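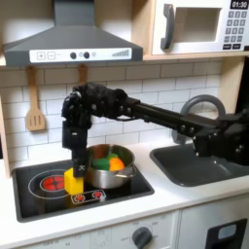

La pinza negra, con el bloque amarillo entre los dedos, al lado de la olla.

Kit Cocinilla de Tridenport: banco de pruebas para brazos de sobremesa

¡Hola! Soy Azucena Cortés y llevo la sección de robótica de la tienda, así que esta ficha la escribo yo y os la cuento a mi manera. Vendemos el Kit Cocinilla desde octubre y la pregunta que más me llega por correo es siempre la misma: «¿y con esto el robot ya me cocina?». Pues no. Os ahorro el disgusto antes de que lleguéis al botón de compra.

Lo que sí hace es dejaros practicar. Es una cocina de juguete con su placa, su olla, su fregadero y su microondas, pensada para poner un brazo al lado y mandarle tareas pequeñitas: coge esto, mételo en la olla, sácalo, déjalo en la encimera. Parece una tontería hasta que lo intentas (yo me pasé una tarde entera peleándome con una zanahoria de plástico, y perdí).

¿Y cómo andan las máquinas con las tareas de casa? Os cuento lo que veo en nuestro taller. Coger un bloque de lados rectos que está quieto y a la vista, bastante bien. Con el brazo Lornik y el programa que viene de serie hice 40 intentos seguidos de agarrar y soltar el bloque y falló 2, los dos por dejarlo yo pegado a la olla. Con las verduras cambia la cosa: ruedan, se ponen de canto, y si están dentro de la olla los dedos tropiezan con el borde. El acero pulido tampoco ayuda, porque los reflejos despistan mucho a las cámaras baratas. Y de fregar un plato con comida pegada o doblar un paño húmedo ya ni hablamos, para eso yo sigo usando las manos.

Aun así me encanta, qué queréis que os diga. Ver cómo el brazo baja despacito entre la campana y la placa engancha muchísimo, y los alumnos de los talleres se ponen a discutir enseguida por dónde tendría que entrar la pinza.

Qué viene en la caja
Cocina montable con encimera blanca y trasera de azulejo tipo metro
Olla de acero con verduras de juguete
Bloques de colores para agarrar
Utensilios de madera para colgar
Guía de ejercicios en español, 6 fichas de menos a más dificultad

El brazo se vende aparte. Yo lo uso con el Lornik, pero también lo hemos montado con el Weltura, que es más lento y hace menos ruido. Si tenéis otro, escribidme con las medidas del alcance y lo miramos.

Un par de consejos de montaje: atornillad la base del brazo a la mesa, no a la cocina, y dejad libre el lado por el que entra. La campana es el punto delicado. Si programáis un movimiento directo de la placa al microondas, el codo se la puede llevar por delante (la nuestra tiene una muesca, culpa mía).

Precio: 427 euros, IVA incluido
Envío: desde el almacén de Hinojosa
Recambios: olla, verduras y bloques se venden sueltos

Para dudas de compatibilidad o pedidos de centros educativos, usad el formulario de contacto y poned «Cocinilla» en el asunto, que así me llega directamente.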